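Right, I'm on after Bláthnaid, so keep it light, they'll all be wanting their tea.

Start with the hotel job. Room 629, the bathroom refit, and what I learned about big mirrors. Ask for hands up: who's ever been told to "just stick a mirror on it"? (Wait for the groans!)

My point is that a long mirror over a long counter doubles everything you put in front of it, good and bad. So before you buy so much as a soap dish, stand at the counter and look at what's behind you. Toilet, bin, shower, door, the lot – it's all part of your wall now.

Next two slides, leave them up a good while.

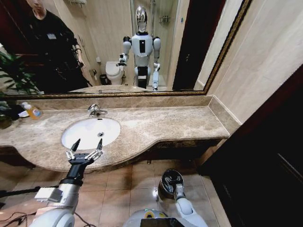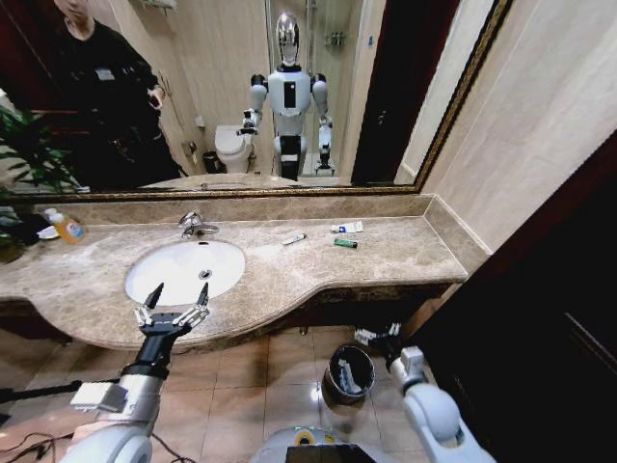

Both slides: the long mirror over the marble counter, with the toilet and the glass shower showing in the reflection.

Talk about the plant. I love a plant at the end of a counter, you get the leaves twice over and it softens that hard corner. Then the soap. Orange soap on brown marble, I wouldn't have picked it, but it's cheerful and I've come round to it. Diarmuid hasn't. He wants everything decanted into those Mulligan pump bottles (let him heckle here, he will anyway).

Frame: thin, dark, a bit of gold. I think it sits nicely with the beige and brown. A chunky one would have shouted.

Money bit, quickly. Mirror and fitting came to £926, whole room £3330. Don't get dragged into VAT again!

Mention that the dark door shows up in the glass too, so choose your door colour and your frame together.

Then questions, 6 minutes, and hand the clicker back to Bláthnaid.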